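Subject: Re: [matham-allotments] Water butts, guttering and the shed roofs
List: Matham Allotments general list

Thanks for the replies so far. I have tried to answer the main points in one go and have quoted the original message first for anyone who joined the list this month.

> Can someone tell me what was agreed on the water butts? I have the
> plot nearest the Kostatcombe gate and the tap there has been slow
> since January. I would like to put a butt on my shed but the roof
> is flat and I have never fitted a gutter. Is it worth it on a small
> shed? Also, do we need permission, and can I link two together or
> does that cause trouble with the overflow?

Permission first. You do not need it for a butt standing on your own plot, up to 253 litres. Anything larger has to be asked for in writing, and it must not stand on the shared path. That rule has not changed. A few people thought it had because the old notice came down when the board was repainted.

The slow tap is a separate matter. The valve under the cover by the Kostatcombe gate was left half shut after the pipe repair. It has been opened again and the flow is better, but the pressure drops when the lower plots are watering, so early morning is still the best time.

On whether it is worth it: yes, even on a small shed. Mine is 7 feet by 5 and it kept me in water for most of last summer, apart from the dry spell in June. I grow beans, leeks and too many courgettes, and the beans take nearly all of it.

Gutters. A flat roof is fine as long as it falls a little towards one side. If it doesn't, put a batten under the felt along the high edge. Ordinary mini gutter from Hendriks does the job and comes in 2 metre lengths. Fix the brackets first, with the far one slightly higher, then clip the gutter in. Keep the downpipe short. Mine was too long to begin with and came off in the first gale.

Linking two butts works well. Join them near the top if you want the second to fill only when the first is full, or near the bottom if you want them to rise and fall together. I prefer the top — if one leaks you keep the other. Stand them both on slabs at the same height. The overflow should go into your own ground and away from next door's shed.

Please keep the lids on. We had a hedgehog in an open one at the Grornelska end and it was only luck that it was found in time.

Someone asked off list about mosquito larvae. A lid and a bit of fine mesh over the inlet will keep most of them out. Empty the butt in winter, scrub it with a stiff brush and plain water, and leave the tap open until the frosts are over.

Pictures below.
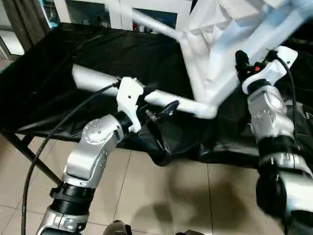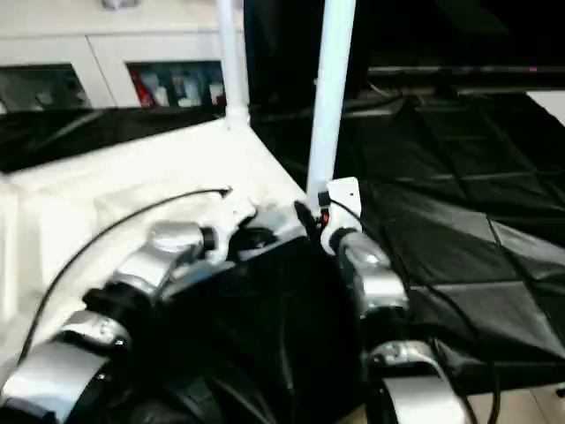
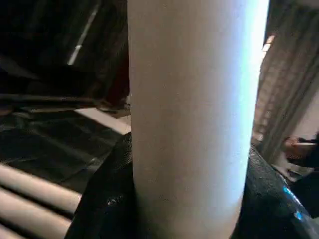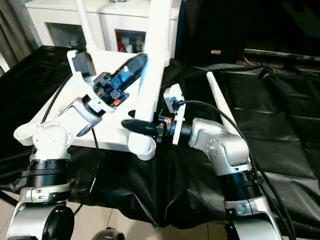
Bulk order

If enough people want butts we can order together from Hendriks, as we did with the compost. The delivery charge is the same for one or for 16, so it makes sense to share it. Reply to the list with your plot number and how many you want. Stands and diverter kits are extra and you need to say if you want them. They will be dropped inside the Grornelska gate and will have to be collected the same day — there is nowhere to lock them up.

I will not be ordering guttering, as everyone's shed is a different length and it went badly last time.

Plot 7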